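Workplace inspection checklist: office and storage areas
Stundico, Level 2 tenancy, Jisau Street
Inspection date: 24 July 2020

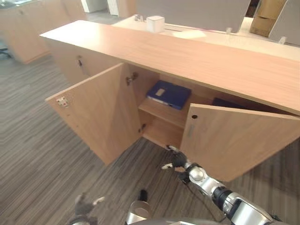

1. Entry and walkways

Main entry clear, door closes by itself - OK
Entry mat lying flat - Not OK
Comment: Back corner has curled up and catches the foot on the way in. Replace the mat. Tape was tried in May and did not hold.

Walkways at least 1000 mm wide - OK
Comment: Tight beside the plan printer when the paper tray is pulled out. Keep the tray in when it's not being loaded.

Floor free of cords and boxes - Not OK
Comment: Extension lead across the walkway to the meeting room. Removed during the inspection. If the screen has to stay on that wall it needs a power point there.

2. Emergency exits and fire equipment

Exit signs lit - OK
Rear exit opens without a key - OK
Rear exit kept clear on both sides - Not OK
Comment: Flattened cartons stacked on the landing outside. They belong in the recycling cage downstairs. Raised last time as well.

Extinguishers mounted, tagged and in date - OK
Comment: The one near the kitchen is due before the next inspection. Building management to confirm the booking.

Evacuation diagram current - Not OK
Comment: Still shows the old layout, before the partition came down. Assembly point is correct.

3. Cabinets, shelving and storage

Cabinet doors open and close freely - OK
Hinges tight, no doors dropping - OK
Comment: Check these again next round. Low doors get leaned on by people standing up.

Doors closed when the cabinet is not in use - See comment
Comment: Reminder to go to all staff. An open door at shin height is a trip and bruise hazard, and two of the entries in the first aid book this year are for exactly this.

Heavy items stored between knee and shoulder height - Not OK
Comment: Boxes of copy paper on the top shelf of the Granström unit in the store room. Move to the second shelf. Nothing over 15 kg goes above shoulder height.

Tall shelving fixed to the wall - OK
Step stool available and in good order - OK
Comment: Rubber feet worn but still gripping.

4. Desks and chairs

Chairs adjust and hold their height - Not OK
Comment: Chair at the front counter sinks. Tagged out, spare brought in from the meeting room.

Screens free of glare - OK
Comment: Blinds on the north side are stiff but working.

Desk edges free of chips and splinters - OK

5. Electrical

Test tags current on portable equipment - Not OK
Comment: Fan heater under the reception desk has no tag. Private item. Take it home or have it tested before it is used again.

No double adaptors or piggybacked power boards - OK
Switchboard accessible and labelled - OK

6. Kitchen and first aid

Floor dry, mop and bucket put away - OK
Fridge seals clean - OK
Comment: Colour of the seal has gone but there is no mould on it.

First aid kit stocked - Not OK
Comment: Short of saline and adhesive strips. Order with the next Skarkamside delivery.

Eyewash bottle in date - OK

Follow-up

Cartons on the rear landing to be cleared today. Mat, paper boxes and first aid stock within 2 weeks. The evacuation diagram depends on the landlord - email sent, no reply yet. Copy of this sheet goes on the noticeboard beside the kitchen door.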